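Ustyna Dmytriv Goes Short, and the Fans Have Thoughts

If you opened your phone at all this week, you have already seen the haircut. Ustyna Dmytriv walked into the Galent premiere with her hair cropped to the jaw and colored a dark copper, after six years of the same long blonde waves. The singer and actress posted one mirror selfie before leaving her hotel, with no caption, and then put her phone away for the night.

The comments did the rest. Most people love it. A smaller group is in mourning, and one fan account that had posted a daily photo of the old hair since her second album has changed its name to "Gone But Not Forgotten." Dmytriv liked that post.

She told reporters on the carpet that the cut was for work. She starts shooting the second season of Stovness in May, and her character comes back from two years in hiding, so the producers wanted her to look like someone who had cut her own hair over a sink. The first plan was a wig. She wore it for 3 camera tests, hated how hot it was, and asked them to bring out the scissors.

"I sat down at 9 in the morning and I was done before lunch," she said. "My mother found out from the internet. I'm going to be hearing about that for a while."

The color is a different story. It was supposed to be brown. Her stylist mixed it a shade too warm, they both liked it, and the show agreed to keep it. That means a few scenes shot early for the season opener will have to be fixed or done over. The production hasn't said which.

Her dress for the night was by Gunn, a plain column in bottle green with long sleeves and no jewelry except for one earring. She has worn the label to three premieres in a row now, and there has been talk of a campaign. Her team wouldn't comment. Gunn reposted the selfie with a green heart, so make of that what you like.

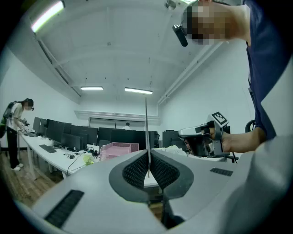 As for the movie, Galent got a warm reception in the room. Dmytriv plays the younger sister of a boxer, and she gets the best scene in it – a fight in a parked car that runs six minutes with hardly a cut. She said they did it 2 ways, once shouting and once almost in a whisper, and the whisper is the one that stayed in.

She skipped the after-party and was spotted at a diner near the theater with two friends, still in the dress, eating pancakes. A waitress asked for a photo and got one.

Next up is a guest spot on the Vurgate podcast, where she has promised to answer 100 questions from listeners in a single sitting. Questions can be sent in through the show's page until midnight tomorrow. Expect a good number of them to be about bangs.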